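Keeping the Larnen Cell Running: Our Semester with a Cloth Feeder
Project report, Automation Workshop II
January 25, 2020

When our group picked the Larnen cell from the project list, we thought we would be spending most of our time on programming. We ended up spending most of it on lint! The cell is a small one. It has a Geton arm with a two-finger gripper, a belt feeder with a pair of rubber rollers, and a Skirkia controller in a cabinet underneath. Its whole job is to take a piece of cloth off the belt and lay it flat in a tray. It did this very nicely in the first weeks and then less nicely every week after that, and our instructor suggested (kindly) that we find out why before we changed any code.

So this report is mostly about looking after the machine, and about the cloth we fed it, which turned out to matter as much as the machine did.

Preparing the cloth

Everything that goes into the feeder gets handled by a person first. We do this at a table in the side room, well away from the belt, with a plastic basket on the floor in front of it and a utility knife for ties and loose ends. At first we did the trimming right beside the feeder and saved ourselves the walk, but the clippings went straight into the rollers, and after the second jam we gave that up.
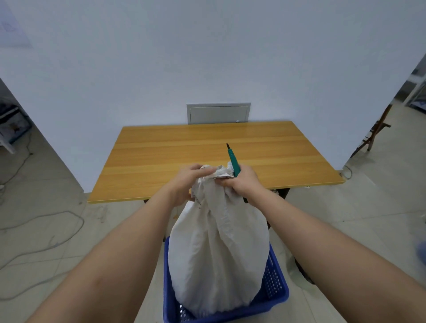 Photo: Sheila Tunstall

The cloth bags are the hardest thing to get ready. A bag bunched up at the neck holds its folds for a long time, and the gripper tends to close on a ridge of fabric and carry it off at a slant. We got into the habit of opening each bag all the way, shaking it out, and smoothing the neck by hand before it goes on the belt. This adds a bit of time at the start of a run, and we grumbled about it, but it was worth it.

The other rule we made has to do with the knife. Whoever is using it closes the blade before putting it down, and it never travels to the cell in the basket with the cloth. We wrote this on the first page of the logbook after one of us found a blade at the bottom of a pile, and I am happy to say it has been followed ever since.

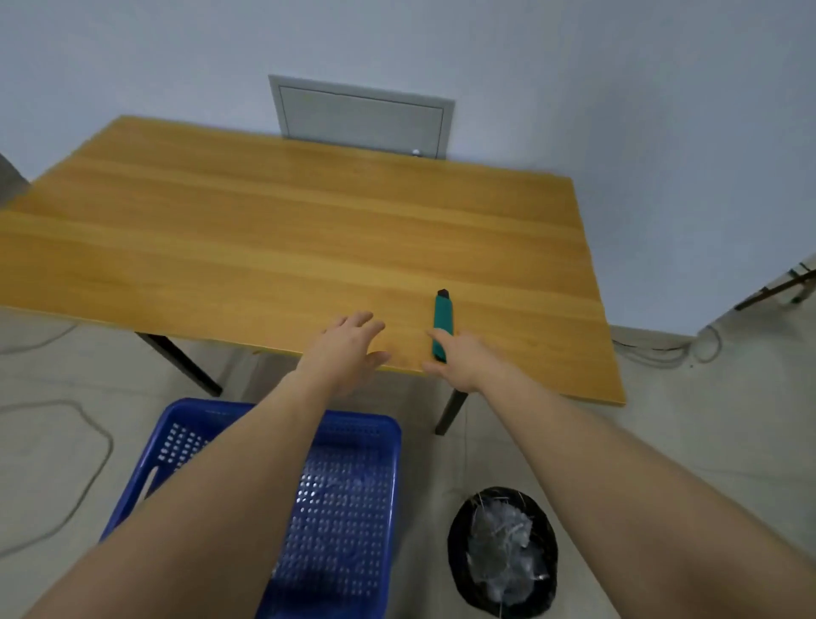

Once we had a steady way of getting the cloth ready, we could finally compare one run with another. Our first logged stretch was 1,172 cycles without cleaning anything, and by the end of it the feeder was slipping on almost every thick piece. For the second stretch we stopped every 60 cycles, wiped both rollers with a damp cloth, and checked the gripper pads for fuzz. That stretch went to 2,226 cycles before we saw the first slip. I should mention that we also tightened the belt between the two, so the comparison is not as clean as we would like, and if we had the time again we would change one thing and leave the other alone.

The cleaning itself is simple, though it took us a while to get the order right. Stop the program at the controller, switch off the drive, and hang the tag on the switch. Lift the roller guard and turn the top roller by hand, wiping as you go. Do the bottom roller the same way. Then open the gripper fully and brush the pads from the back toward the tips. Put the guard back before the tag comes off. We skipped the guard once by mistake, and the controller refused to start, which made us all like the controller a good deal more.

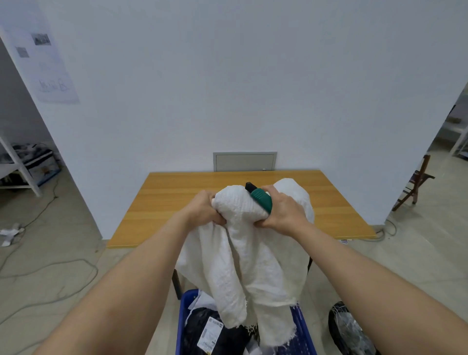
Roller wear was our next worry. Sheila Tunstall, who looks after the workshop, lent us the Collado gauge and showed us how to measure at both ends and in the middle, and we found that the left end of the top roller had worn down more than the rest. When we took the roller out we found thread wound tightly around the shaft, packed in behind the bearing cover where no wiping would ever reach it. After that we paid a lot more attention to hems. A gauzy white piece like the one held up over the blue crate, with the threads hanging from its frayed lower edge, is just the sort that leaves a strand behind, and those now get trimmed at the table before they go anywhere near the belt. We cut the old thread off the shaft, swapped the roller end for end, and put the bearing cover back with a new felt ring.

The cell had 3,060 cycles on the swapped roller when we closed the logbook. The left bearing still makes a faint ticking sound at slow speed. We greased it and the sound went away for a day, then came back, and we have left a note in the cabinet asking the next group to pull it and have a look. The spare bearing is in the second drawer, under the belts.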